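Set-Up Guides > Gripper Handling > Section 2: House Rules for Soft Objects

2. Working with plush toys and other soft things
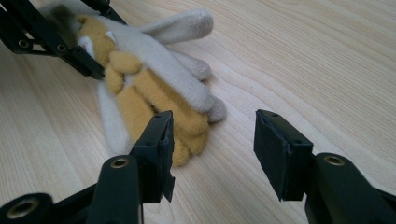
I wrote this section after our first long run at Revport, and Macarena Orellana went through it with a red pen, so blame us both! It covers two hand-held grippers sharing one table. If you're only using one, skip to step 5.

Before you start

1. Wipe down the tabletop and let it dry. Lint from fleece gets on the finger pads faster than you'd think.

2. Check every pad, on both tools. Run a thumbnail along the edge. If a layer is lifting, write it in the Daza log and swap the pad at the next break (I used to let this slide until the end of the day, and I regret it).

3. Wiggle each finger joint. A little play is fine. If you hear a click, stop and tell whoever is running the shift.

4. Open and close both grippers all the way, with nothing between the fingers.

During the run

5. Put the toy down any way you like. On its side, on its face, whatever. We want variety, so please don't tidy it up between tries.

6. Decide out loud who goes first. One gripper touches the toy while the other waits, fingers open, a hand's width back.

7. Squeeze only until the fabric gives. Grab the thick part of the body if you can. Ears are allowed, but never lift a heavy toy by one ear.

8. Say "mine" before you take over a hold, and wait to hear "yours." It feels silly for the first ten minutes and then you stop noticing.

NOTE: The Cerau tally sheet goes up to 400 tries per toy. After that, retire the toy, even if it still looks great. Stretched seams change how it folds.

CAUTION: Keep your free hand off the table while either gripper is moving. The joints can pinch, and yes, I've got the blister to prove it.

CAUTION: No toys with loose button eyes or beads. If one comes off, stop and find it before anyone carries on.

Pad part numbers are in the Plolullow binder, behind the April tab.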